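Zotescombe Community Kitchen: how we're travelling, December
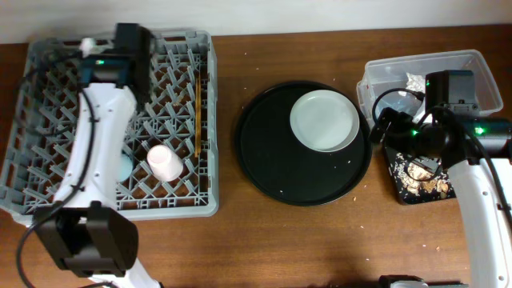
Dish rack on the big table, with a pink cup and a pair of chopsticks in it.

Hi Bohdan,

You asked for something short before the Flerirel people meet, so I'll try (no promises, you know me!).

The washing-up corner is finally sorted. We'd budgeted for a steel rack from Bistberg, but the lead time blew out and I went for the big grey plastic one instead. It's got slanted pegs all over the floor and slots along the sides, and I've grown quite fond of it. Cups go on the pegs and chopsticks go up one side, at least in theory. The old brown table stays where it was against the wall. I priced a replacement and decided I'd much sooner spend your money on crockery.

On that, we've used $1,250 of the equipment line so far, covering the rack, new cups and plates, the round tray and some containers. Receipts are in the shared folder under Onyshchenko, which is still the name of the old lunch program. Sorry, I keep meaning to rename it.

Saturday lunches are going along nicely. We served 70 meals at the last one, our best yet, and the clean-up crew were out the door by 3 pm, which has never happened before! Five people are on the washing-up roster now and I'd love another two before the new year.

Still to do: labels for the shelves, a second rack if there's anything left over, and the tap. The plumber has been twice and it still drips. I'll send his quote through as soon as I have it, and could you let me know whether it comes out of equipment or repairs?

Talk soon, and thanks again for the quick payment last time.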